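Kalaso Bedspread, White

Item group: Bedroom textiles / Bedspreads and throws
Supplier: Nieminen
Matching items: Kalaso pillow sham, Piken bolster

The Kalaso is a single-layer woven bedspread with a small circular pattern repeated across the full face. The pattern is formed in the weave, so it does not crack or peel in the wash. The reverse is flat and carries no pattern. Edges are double-stitched on all four sides, and corners are square.

Sizing
The spread is cut for use without a bed skirt. On a standard-height mattress the side drop is 45 cm. Measure from the top edge of the mattress to the floor before ordering, and include any topper. Deep mattresses (more than 30 cm) need the next size up. Allow 2 percent shrinkage on the first wash; the listed drop is the pre-wash figure.

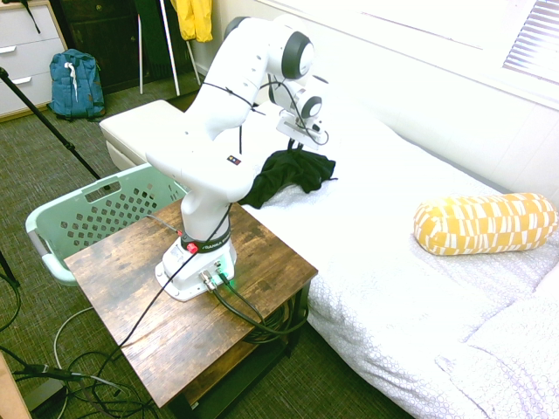
Kalaso bedspread in white, with yellow bolster and side table.

Fabric
Composition is 85 percent cotton, 15 percent polyester. The texture is raised enough to be felt by hand but will not mark the skin. The fabric is opaque over white or pale sheets. Dark sheets may show slightly at the fold, where the weave opens.

Care
Machine wash warm with similar colors. Do not use fabric softener, which flattens the raised pattern. Tumble dry low and remove while slightly damp. Iron on the reverse only. Wash separately from items with zippers or hooks, as these can pull the weave. Small pulls should be worked back through with a blunt needle and never cut.

Use with other items
The Piken bolster is cylindrical and is sold with a removable cover. It can be set across the head of the bed or left loose on top. The yellow cover should be washed alone the first time. Side tables and benches are not part of this item group; see Bedroom furniture.

Ordering
Orders from the Kurthorpe warehouse ship within 8 working days. The queen size is out of stock until May. Fabric swatches are available on request from Beatrice Bakilana, textile orders. Returns are accepted unwashed, with the sewn label intact.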